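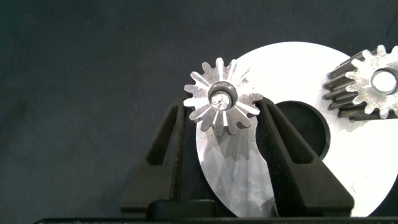
3.2 Small spur gears and their hubs

Of all the parts in the Bukier set, the small spur gears gave us the most to think about, and they are also the parts we enjoyed working with most. The set was put together from old bench drives, parts bins and repair kits, and it holds 491 loose pieces in all. Many of them are plates, collars and spacers, plain things that can be told apart by size alone. The gears are different. Two gears can share an outer diameter and still be useless in each other's place, and the only way to know is to look closely at the teeth and the hub.

We recorded the same features for every gear: number of teeth, outer diameter, face width, hub height, bore, and the state of the tooth flanks. Figure 2 shows one of the small gears, with fourteen teeth and a raised hub at its center. The end of a shaft sits inside the hub, and the tiny mark left by a center drill can be made out on it. We were delighted to find marks like this one. A center mark gives a reference point to measure from, so the runout of the teeth can be checked against the shaft itself instead of against the rim of the hub, which on many of our pieces is rounded over and hard to place a probe on.

Tooth shape deserves a longer note. The teeth on the gear in Figure 2 are narrow and taper slightly toward the tips. On small pinions a thin tip is easily mistaken for wear, and in our first round of notes, made in June, we made that mistake again and again. A worn tooth tends to lose metal on one flank more than the other, while a tooth cut thin from the start is the same on both sides. Once we began comparing left and right flanks on every gear, 11 pieces we had listed as worn went back to the sound group.

Light is a real help in this work, and also a real nuisance! Bare machined metal does not reflect evenly. In Figure 2 some of the teeth are bright white along their flanks and others are in soft gray shadow, yet that contrast says nothing about their condition. It depends on which way each flank faces. A reader going by brightness alone might well call the dark teeth dirty or damaged. For that reason we turned each gear by one tooth and looked again. A bright patch that stayed in the same place in the room was reflection; one that moved along with the tooth was a feature of the metal, such as a burr or a polished contact band.

The large flat plates in the set call for the same care. The round plate behind the gear in Figure 2 is nearly pure white over much of its surface, and its brushed, scratched finish shows only toward the lower left. We logged the finish of such plates under low side light, where the brush lines stand out beautifully and any deeper scratch crosses them at an angle of its own.

Gears still seated on a shaft were measured in place wherever we could manage it. Pulling a hub off can score the bore, and a tight fit is worth recording in its own right. For 5 gears the hub hid the bore completely and we took the shaft diameter as the nearest value; these entries carry a note in the Ivum sheet. All other bores were read directly with plug gauges, each one twice, with the gear turned a quarter turn in between. Where the two readings disagreed we kept both. The sheet was closed on 20th July, and the values used in Section 4 are taken from it without further rounding.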